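Stillomeck to show Trokum Cup handball for three more seasons

Streaming service Stillomeck has signed a new agreement to carry the Trokum Cup, keeping the women's club handball tournament on its platform for another three seasons.

The deal covers every match from the opening round through to the final, along with a weekly highlights program and live radio commentary on selected games. It takes effect in September, when the next edition of the tournament begins.

Stillomeck has held the rights for the past two seasons but showed only part of the schedule. Early-round games were left to the clubs, which could put them out on their own websites if they had the equipment. Many did not, and several first-round ties last season could not be watched anywhere outside the arena.

Under the new terms, 63 matches will be produced each season, with a full camera crew at every game from the quarterfinals on. Earlier rounds will be covered with a smaller setup and a single commentator.

"We asked for all of it or none of it," said Paraschiva Marinescu, the tournament's head of media. "A club that goes out in the first round has supporters too, and they have been patient with us. From September they will be able to find their team in the same place every week."

Financial terms were not announced. Marinescu said the tournament would receive more than under the previous agreement and that part of the increase would go toward travel costs for visiting teams. Clubs will be told how that money is to be divided before the entry deadline in June.
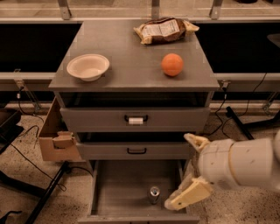 A bowl and an orange ball on top of a gray three-drawer cabinet.

Two other companies made offers for the rights. Arneso, which shows men's handball and volleyball, bid for the full package, while Bakker wanted only the semifinals and final. Both bids were turned down in March after a second round of talks.

Arneso said in a short statement that it had made a serious offer and would look at the rights again when they next come up. Bakker declined to comment.

Matches will remain free to watch through the quarterfinals for anyone who registers an account. The semifinals and final will need a subscription, as they do now. Stillomeck said it had no plans to charge separately for the tournament during the three years.

The highlights program will be 20 minutes long and will go out at 9 p.m. on the evening after each round. It will be presented from a studio in the first season, with a plan to move it to a different host arena each week after that. Clubs may post the program on their own sites from the following morning.

Tudor Sandu, who runs live sport at Stillomeck, said viewing had grown enough to make the larger commitment worthwhile. Last season's final had the service's biggest audience for any indoor sport, he said, although the company does not publish its figures.

"People came for the final and then went back and watched the semifinals," Sandu said. "We had very little from the earlier rounds to offer them after that. The radio side was similar. Listeners wanted games we were not covering."

Radio commentary will be provided on 20 matches a season, including all those from the quarterfinals onward. The rest will be picked by the broadcaster a week in advance. The audio will be free in every round and will be available through the Stillomeck app and website.

Start times are the main change for clubs. Home teams have been free to set their own throw-off in the early rounds, with most choosing 6 p.m. or 7 p.m. From next season each round will be split across four slots, the earliest at 1 p.m. and the latest at 8:30 p.m., so that fewer games overlap.

Some clubs objected to the late slot when a draft schedule was sent out, pointing to players who have jobs and long journeys home. The final version says no team can be given the 8:30 p.m. start more than once in a season, and none can be given it when the visiting side has to travel more than three hours. Home teams can also ask to swap slots with another club if both agree and the broadcaster has two weeks' notice.

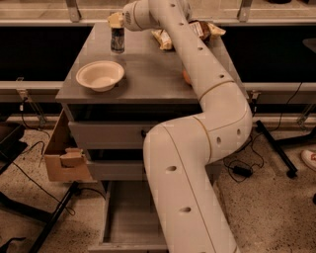
White robot arm beside a gray cabinet, with a paper bowl on the cabinet top.

Marinescu said the travel rule was added at the request of the players. "They had a fair point and it was not difficult to fix," she said. "We would have liked to drop the late start altogether, but it is the slot with the largest audience and the broadcaster wanted to keep it."

Arenas must also meet a basic standard for lighting and have a raised position from which the whole court can be filmed. Clubs whose halls fall short will be given one season to make changes or find another venue. During that time their home matches will still be shown with whatever coverage is possible.

The agreement also gives Stillomeck access to recordings of 164 earlier matches held by the tournament. These include most finals and a number of semifinals, some of which have not been shown since they were first played. They will be added to the service in batches over the summer. Older recordings will carry the original commentary where it exists.

Replays and short clips will be available to clubs without charge, and players will be allowed to use clips of themselves on their own accounts. In the past, clubs had to ask for each clip and could wait several days for an answer.

Sandu said commentators would be announced in August. The current lead team is expected to stay, and the company is looking for former players to work on the early rounds. Applicants do not need broadcasting experience, he said, and training sessions will be held in July.

The qualifying round is not part of the agreement. Those matches will continue to be streamed by home clubs where they choose to do so, and Stillomeck will list links to them on its tournament page.

The draw for the first round will take place in August and will be shown live at 11 a.m. on the Stillomeck website. The full list of start times is due to be published one week later.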